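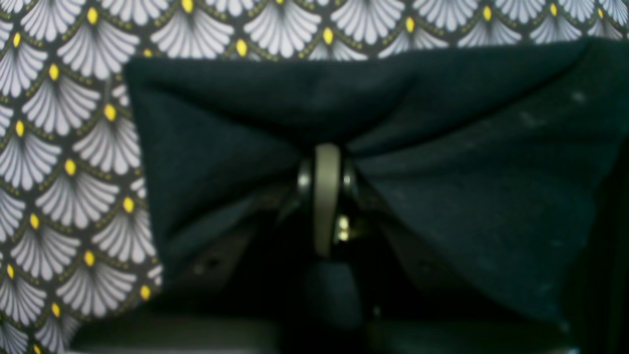
4. Discussion

4.1 What counts as a small grudge

The diaries gave us more trouble over definitions than over anything else. We had asked people to write down "any small grudge you are holding today", and had supposed that everyone would know what was meant. Most did. A fair number used the space to record large and well-founded complaints against landlords, siblings and one former business partner, and a few wrote about politics. We set these aside before coding, with some regret, as they were much better written than the rest.

What remained was 1000 entries of the kind we wanted: the borrowed book that came back swollen, the colleague who says "as I said in my email", the neighbour whose wave is not quite a wave. We treated a grudge as small if the person holding it said they would be embarrassed to raise it with the offender. This is a rough test, and it leans on the diarist's own sense of shame, which varied a good deal. One participant would have been embarrassed to raise anything with anyone. Another had raised all of hers already, sometimes twice, and so dropped out of the main analysis altogether, having no small grudges left by our definition and, by her own account, few friends.

Of the 200 adults recruited through the Steltham panel, 198 kept the diary to the end. We had budgeted for far greater losses. People who are asked to be grateful every evening tend to tire of it by the second week, whereas ours sent in extra pages. It would be rash to build a theory on this, but the contrast did come up at every project meeting.

4.2 Keeping and feeding

Our first prediction was that a small grudge would fade at a steady rate if left alone. The second was that talking about it would speed the fading. The first did reasonably well. The second did badly, and in a way we ought to have seen coming from the pilot work on the Horner project, where people who described an annoyance to a friend rated it as worse by bedtime.

The diary entries suggest why. A grudge told to a friend has to be made worth hearing. The late reply becomes a very late reply, the shrug acquires a tone, and a motive is found for the person who shrugged. By the time the friend has said "no, really?" the teller has a better story and a worse opinion. Friends, for their part, were not neutral. They were mostly reported as agreeing with everything, and several supplied further evidence from their own dealings with the offender. One friend was said to have been "no use at all" after wondering aloud whether the card might have been lost in the post.

We had coded all such talk as "sharing" and had given it one column in the data. That was a mistake, and it was pointed out to us when we showed an early version of these results at an internal seminar. 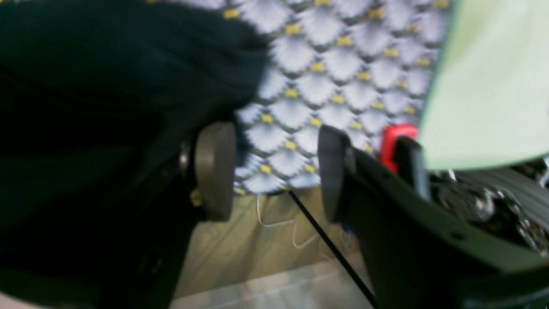
Milagros Tiongson objected that we had put two quite different things in the same column: telling a grudge to be rid of it, and telling it to win. She added that any child with a brother could have explained this to us, and that the diary wording made it easy to separate them. Entries of the first sort tended to contain the word "silly". Entries of the second sort contained a great deal of direct speech.

We went back and recoded. She was right, though the word "silly" turned out to be a poorer guide than hoped, as it was applied about as often to the offender as to the writer. Direct speech did better. Where a diarist reported the conversation line by line, with their own lines noticeably wittier than the other person's, the grudge was still going strong at the close of the study. Where the telling was brief and a bit sheepish, it had usually shrunk by the next entry and was gone soon after.

The recoding was done by the same two people who did the first round, which is a weakness. They knew what we were hoping for. They had also, by July, developed some small grudges of their own concerning the coding manual.

4.3 The place of habit

A second surprise was how closely the grudges kept to a timetable. We had expected them to flare up when the offender was nearby. Instead they came back during dull, regular tasks, chiefly washing up, folding laundry and waiting for a kettle. Participants who used the Inetti reminder app filled in their diaries at a fixed hour, and so may have missed these moments or remembered them wrongly. Those on paper wrote when they liked, and theirs is the better evidence on this point.

It seems that a small grudge wants idle hands, or at least an idle mind attached to busy ones. The ordinary advice is to keep occupied. Our diarists were occupied. They were ironing, and the whole time they were ironing they were also winning an argument with a man who had parked across two spaces.

Figure 4. A patterned tablecloth with a black fabric item across its upper part. 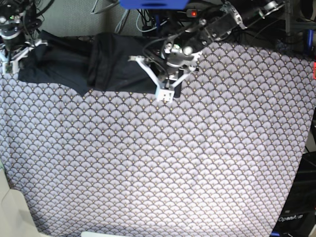

Whether the task brings on the grudge or merely gives it room is something the present design cannot settle. One could ask people to do a dull chore in the laboratory and see what comes to mind. We tried this informally in the seminar room at Quiambao. What came to people's minds was that they had been made to do a dull chore, and they held it against us.

A more promising route would be to vary the chore at home. If habit does the work, then moving the washing up to the morning should move the grudge along with it. If it is only a matter of tiredness, the morning washer-up should be a more forgiving person. We lean towards habit, on the strength of several entries in which an old grievance turned up on schedule even after the diarist had lost track of what it was about. "Cross with P. again," one of these reads in full. "Must ask what he did." 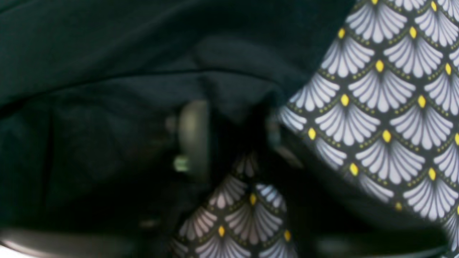 4.4 Limits

The sample came from one town, and Steltham may be an unusually touchy place. All measures were self-reports, and people are poor judges of how long they have been annoyed, generally erring on the generous side where their own conduct is concerned. We have nothing from the offenders, who were never told that they were in a study. A paired design would put this right, at some cost to the friendships involved, and the ethics panel has asked us to think hard before proposing one.

Finally, the diary itself may have kept some grudges alive that would otherwise have died quietly. Two participants said as much on the closing form. Both asked whether they could have another diary.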